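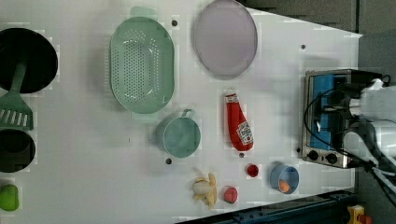 Section 4. Setting Up the Play Kitchen Table

By now you've got the table up and level (Section 3, and yes, do go back and tighten the legs one more time). This is the fun part! I've set up more of these than I can remember, first at home and then for the Tranitz play corner, and the steps below are the order I've settled into.

What you'll need

A white or plain light tabletop, wiped down
Pans and a spatula
A colander, plate, measuring cup and a small bowl
Toy foods, a handful or so
The toaster oven
A damp cloth

Steps

1. Put the toaster oven down first. It takes up the most room, so pick its spot before anything else goes on. I like the right-hand side, but if your kid is a lefty, try it the other way around and see who complains.

2. Leave the oven unplugged. If yours is a real one like mine, wind up the cord and fasten it behind the body with a twist tie.

CAUTION: Never use a working oven as a play piece while it's connected to power, even if it's switched off. If you can't keep the plug out of reach, use a pretend oven.

3. Pans go at the opposite end. I keep a big frying pan and a smaller one together, with the slotted spatula resting across the big one so it doesn't wander off. Real pans are heavy for little wrists, so Liên Triệu (she wrote Section 6, on cleaning) swaps in lightweight ones for the under-threes.

4. Colander and plate next, toward the back. They're large and flat and they make good "stations" - washing at the colander, serving on the plate. I went with mint green and lavender because the foods show up nicely against them.

5. Set the measuring cup and the little bowl where small hands can reach. The bowl always ends up with food in it, so I just start it off that way now, with one orange piece inside.

6. Add the foods last, along the front. Mine are a banana, a peach, a lime and a cherry tomato, plus the ketchup bottle a bit farther in. Don't line them up! Kids dig in faster when things are spread around.

CAUTION: Small foods such as the cherry tomato can be a choking hazard. Put them away for any child who still mouths toys, and check the package for the age rating.

7. Step back and look at it from the child's height. Anything hanging over the side? Push it in.

Note on mixing sets: You don't have to stick to one brand. I've combined Justo and Plenitz pieces for ages and they get along fine. The Mkhize foods run a little bigger, so try them in your bowl before you buy a whole box.

Note on quantity: My full tub holds 94 pieces, and for one messy February I put out every single one. Please don't. Two kids need far less than you'd think, and you can always trade pieces out after snack time.

Putting it all away

8. Foods into the colander, colander into the tub. Small pan inside the big pan. The oven can stay where it is if the table does.

Next: Section 5, Storage Tubs and Labels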